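Holmont Harriers charges its members 179 dollars a year, and the race licence is extra. Taha Berrada has paid both for six seasons and finished last in most of them.
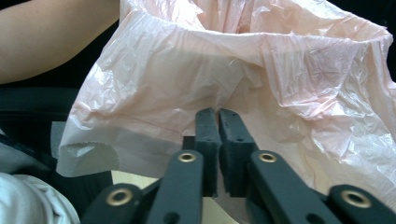
Club running is cheap until you enter something. Berrada's race singlet is the pale pink of a thin plastic bag, and creases about as well.

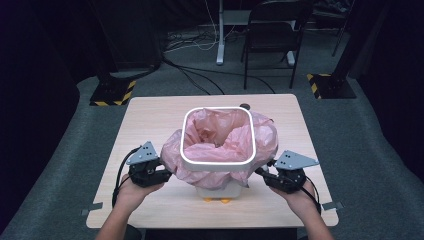
Pink liner, white bin.

He wears number 524 at the Nicholas relays in May, on the fourth leg, when the sausages are gone.

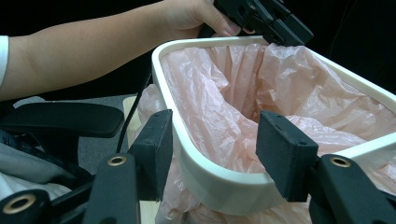
He has already renewed.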